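Section 3. Opening the case and cleaning out dust

Read this section before you take the cover off any tower in the Binley office set. The steps apply to desktop and small tower units. Laptops are covered in Section 5.

Clean each tower once a year. In most offices October is a good month, before the heating comes on. Units kept on the floor or near a copier need it twice a year.

What you need

A Phillips screwdriver
A can of compressed air
A soft, dry brush
A lint-free cloth
A tray for screws

CAUTION: Turn the computer off and unplug the power cord before you open the case. Never open the power supply. It can hold a charge after the cord is removed, and there are no parts inside it for you to service.

Removing the side panel

1. Save your work and shut down from the Start menu. Do not use sleep mode.

2. Unplug the power cord, then the monitor, network and USB cables. Label any cable you are not sure of.

3. Press and hold the power button for 3 seconds.

4. Lay the tower on its side on a firm, level table, with the removable panel facing up.

5. Release the panel. Depending on the model, this means a latch, a thumbscrew or two rear screws. Slide the panel toward the back and lift it away.

6. Touch a bare metal part of the chassis before you reach inside. Do this again each time you come back to the table.
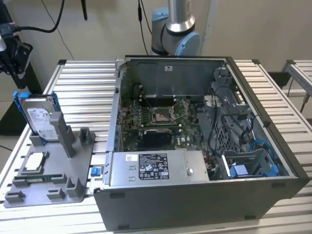
Figure 3-1. Tower on its side with the panel removed. Processor socket shown empty, with lever raised.

NOTE: Leave the processor and its cooler in place for routine cleaning. If the cooler has to come off, follow Section 4 and have fresh thermal paste ready.

Cleaning

7. Hold each fan still with a finger and blow air across the blades in short bursts. Keep the can upright.

8. Brush loose dust off the vents and the floor of the case. Do not use a household vacuum cleaner inside the unit.

9. Wipe the inside of the panel with the dry cloth.

10. Check that memory modules and cards are fully seated. Do not pull them out just to clean them.

Closing up

11. Refit the panel, stand the tower upright and reconnect the cables - power cord last.

12. Leave at least 80 mm clear behind the rear vents.

13. Start the computer and listen for scraping or rattling. If you hear either, shut down and check for a cable touching a fan.

If the computer does not start, go to the fault table in Section 7. Enter the date of cleaning on form 737.

Revised 8 March 2022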